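Battery and Bench Tips for the Weekend Basher

I've had RC cars on my workbench since before my knees started complaining, and most of what I know I learned by wrecking something first. So this is a pile of little habits, in no order at all, mostly about batteries, wheels and keeping the bench in a state where you can find the 2 mm driver.

First one, and I will keep saying it until I'm blue in the face: label your packs! I put a strip of masking tape on every battery with the month I first charged it. My oldest one still going says February and I've forgotten which February, so now I write the year too. When a car feels lazy I look at the tape before I start blaming the motor.

Storage charge. If you aren't going to run for a week or more, don't leave LiPos full. Most chargers have a storage setting, and it takes them to 3.8 volts a cell or close to it. I used to come in from the yard, top everything off and feel very organized, and then I had two packs puff up on the shelf over one winter. Now they get done the same evening, in a metal box with the lid resting loose, on the concrete and away from the lawn mower gas.

Receiver packs and transmitter cells are a different story. My old Civden radio takes 4 AAs and I run 2000 mAh rechargeables in it, the low self-discharge kind. Take them out if the radio is going to sit. I opened up a Prisex handset I got at a swap meet and the springs were solid green crust. White vinegar on a cotton swab, then rubbing alcohol, then a tiny scrape with a fiberglass pen and it came right back (well, it came back on the third try, after I noticed I had one cell in backwards).

Wheel nuts. Buy a bag of them. They roll under the freezer and they live there now. I keep mine in a magnetic dish from the auto parts store, along with body clips, and I tie a bit of bright fishing line to the clips so I can see them in grass.

Threadlock goes on metal into metal only. It attacks a lot of plastics, and the screws going into your gearbox case don't want it anyway. For those, turn the screw backward until you feel it drop into the old thread, then go forward. I stripped out a whole Işık chassis before somebody at the track showed me that.

Gear mesh: strip of notebook paper between pinion and spur, push them together, tighten the motor screws, roll the paper out. It should come out creased but not torn. Check it again after the first pack, motors creep.

Drying out after puddles... I use a cheap hair dryer on cool and an old paintbrush, then a drop of light oil on each bearing. Compressed air is fine too but keep it off the bearing seals.

Servo horns, center the trim on the radio BEFORE you put the horn on. You'd think I would remember that one by now. And if the steering chatters when you hit the gas, look at the receiver wire and see if it's running right alongside the motor leads. Move it over, zip tie it, try again. Half the "glitches" I've chased were that.

Shock oil I change every spring. Label the bottles on the cap as well as the side, because the side gets oily and then it's anybody's guess. My Sosau truck likes it a bit thicker in front.

Oh, and keep a towel on the bench when you open a diff. Small balls bounce.

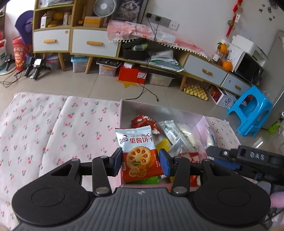

Fongchan Srithong wrote: The paper trick for gear mesh works great on my buggy, but I had to go to something thinner on the little 1/18 car, notebook paper left it way too loose and it sounded like a coffee grinder. Do you do storage charge on NiMH packs too, or just leave those alone?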